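Finish Notes: Humidity and Cure Time on Dark Tabletops

Several members of the Plenddale shop have asked why the same can of waterborne topcoat that behaved well in May took so much longer to harden in September. The short answer is air moisture. The longer answer covers film thickness, dye load and the temperature of the wood itself, and those are worth going through before the next round of table builds.

A waterborne finish hardens in two stages. First the water leaves, and the film becomes dry to the touch. Then the slower solvents leave and the resin particles, pushed together by the loss of water, merge into a continuous film. The first stage depends heavily on the humidity of the room. The second depends more on temperature. A film that feels dry can still be soft underneath, and a second coat laid over it will trap whatever has not yet escaped. Trapped solvent shows up later as print marks under a warm mug or as a faint cloudiness.

Cloudiness is much easier to see on a dark surface. On pale maple a slight haze passes for nothing. On black-dyed wood it reads as gray, and people tend to blame the dye. Abimbola Obi brought in three test boards last month, all dyed from the same jar and coated from the same can. The board coated in a humid room went gray along one side. The other two did not. Wiping with water made the haze disappear and then return as the board dried, a fair sign that the fault sits in the clear film and the color beneath it is sound.

Dye load matters as well. A heavily dyed board holds binder and water near the surface, and the first clear coat can lift color if it is brushed back and forth. We now leave dyed work for 20 hours before the first coat, up from overnight. Spray if you can. If you brush, lay the coat on with single strokes and leave it alone.

On thickness, the shop gauge is back in the drawer under the bench vise. Two thin coats cure faster than one heavy coat of the same total depth, and they can be leveled between. Birthe Oddsson has been using 384 grit film-backed discs between coats and reports fewer swirl marks than with the paper ones. Keep the sander flat at curved edges. Most of the rub-through we see on round and oval tops is within a finger's width of the rim, where the pad tips over and cuts through to bare wood. Do the last pass there by hand.

Open grain is a separate question. Filling it gives a flat, formal surface and adds a day to the schedule. Leaving it open keeps the texture, but the pores hold sanding dust, and white dust in black pores looks like a fault in the wood. Use a soft brush and a vacuum, then a damp cloth. Dark wax will hide what remains but should go on only after full cure.

Grain streaks that show lighter than the surrounding color are normal on dyed wood. The denser bands take up less dye. A second dye coat narrows the difference without removing it, and most of us prefer some variation to a flat, painted look.
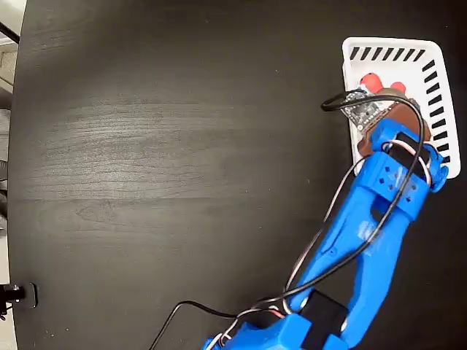 Gray grain streaks on a near-black wooden top, with a lighter band through the middle.

When judging color, look at the top from more than one angle and under the light it will live with. A washed-out band may be in the wood, or it may be glare on the film. Move your head: glare moves with you and grain stays put. Yến Tạ suggests checking once in the morning and once late in the day before deciding on another coat.

For daily use, allow 33 days before placing rubber feet, vinyl mats or soft plastic on a new waterborne film. Plasticizers can migrate into an uncured finish and leave a tacky ring that has to be sanded out. Clamp-on hardware should also wait, or be fitted with a felt pad – cork is fine too.

The hygrometer by the finishing room door has been reading high. Heino Petrauskas will swap the sensor before the next work session. Until then, use the portable unit and write the reading on the back of your test board along with the coat count and the time of day.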